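NOTICE TO THE RESIDENTS OF ZOLTCOMBE

Issued by the Office of Boundaries and Bells, 24th June

Residents are reminded that the river has given notice of its intention to leave. The letter was received at the Stinby lock in April and has been accepted as genuine. It is brief and courteous. The river thanks the town for 166 years of steady employment and regrets that it can no longer continue in its present bed.

The Office has replied, asking the river to reconsider. It offered a wider channel below the mill, the removal of the old pilings, and an end to the practice of throwing coins from the footbridge. No answer has been received. The water at the Kandby steps has since fallen by the height of 2 stairs, and the Office takes this as a sign that packing has begun.

Claims against the river must be made in writing. To date the Office has received some 300, of which the greater part concern lost hats. A claim from the Tamuno ferry company, for the full value of the ferry and of the reason for having one, has been set aside for a hearing.
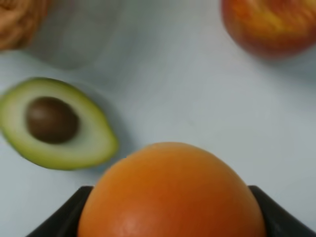 The hearing was held in the upper room of the Corn Hall, with Omolara Adebisi, Registrar of Moving Waters, in the chair. The ferry company asked that the river be compelled to stay. The Registrar ruled that a river may be asked but may not be held, and directed that the company be paid 1,000 in the old coinage, to be raised from the bed once it is exposed. She then turned to the matter of the parting gift. By custom it must be round, so that it will roll, and it must be bright enough to be followed from the bank. A brass bell was proposed and found too heavy. The Registrar settled upon an orange, smooth and finely dimpled in the peel, with no leaf showing at the top, and the choice was entered in the minutes without objection.

The gift will be placed in the water at the Stinby lock at first light. Residents may attend. They are asked to stand well back from the edge, to keep dogs on a lead and to refrain from calling out. The river has always been shy in the mornings.

Once the river has gone, the bed will remain the property of the town. No person is to plant, build or sleep there until the Office is satisfied that the departure is final. The footbridge will stay open. Lamps will be lit along both banks each evening as before, and the lock-keeper will keep his post and his wages, and will leave the gates ajar.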